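Mundov says its new office lighting will make us sharper by lunch. Will it?

Mundov, the lighting firm best known for its warehouse strips, has started selling a ceiling system it says will wake up tired office staff and help them sleep better at night. It is called Daybank, and it changes from a warm glow at eight in the morning to a hard bluish white by eleven, then back again before people go home. The company wants £3,000 for a room with space for a dozen desks, plus a yearly fee for the software that tells the lamps what time it is.

You might think a clock could do that last part for nothing.

The claims come from a trial run with Ziltix, an insurance broker that fitted the lamps on one floor of its building and left the floor below as it was. Staff were asked to fill in a short form each Friday's worth of work, scoring how alert they felt and how they had slept. Mundov says the upstairs group reported feeling "markedly brighter". It has published a chart to prove it, though the chart has no numbers up the side.

I asked for the numbers. What came back was a two-page summary saying that 80 people took part and that most of them liked it. It did not say how many had finished the trial, or whether the people upstairs had also been given the new chairs and the fresh coat of paint that show up in Mundov's own brochure. If you redecorate somebody's office and then ask how they feel, they will tend to say they feel a bit better.

Joana Moreira, who manages the Ziltix building, was more careful than the sales material. "People noticed the lights for the first fortnight," she told me. "After that the complaints were the same as always, which is to say the heating." She said she would keep the system, mainly as it had already been paid for.

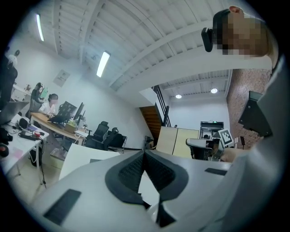
The trouble with selling light to offices is that lamps are only one part of what reaches a person's eyes. Windows matter, and so does where you sit, and so does how much of the day you spend staring at a screen. The walls count too. White ones like these will bounce back a good deal of whatever the ceiling throws at them, and a tin of white emulsion costs a lot less than Daybank. Mundov's summary does not mention wall colour at all, or which way the windows face, or the time of year. A trial that begins in the gloom and ends in July would cheer most people up with no lamps involved.

None of this means that light has no effect on us. Anyone who has worked a run of night shifts knows that it does, and there is serious work on daylight and sleep. But there is a long road between that and a ceiling panel in an insurance office, and Mundov seems to have covered it by taxi.

Somtochukwu Idahosa, a lighting designer who fits out schools and surgeries, has looked at the same summary and is no more impressed than I am. "I'd want to know how bright it was at the desk, at eye height, before and after," Idahosa said. "They've given the colour and left out the amount. I can't tell you anything from that." The usual fault in the offices Idahosa visits is glare, and the usual cure is moving the desk.

Rivals are piling in all the same. Petrenko has a desk lamp on the way that promises much the same thing for one person at a time, and Juteck, which makes blinds, is offering motorised ones that open in the morning. I have some sympathy for the Juteck idea. It at least lets in the real thing, although a cord does too.

Mundov told me a second trial is planned, with around 2,000 desks across several sites, and that this one will be "even more robust". It would not say who is running it, whether anybody outside the company will check the results, or whether they will be published if the lamps turn out to do very little. A spokesman said the firm was "confident in the product" and offered to send me a sample panel. I said I would sooner have the figures from the first trial, and he promised to look into it.

The system is on sale now. The software fee is waived for the first year and is then charged per room, with the price set at renewal.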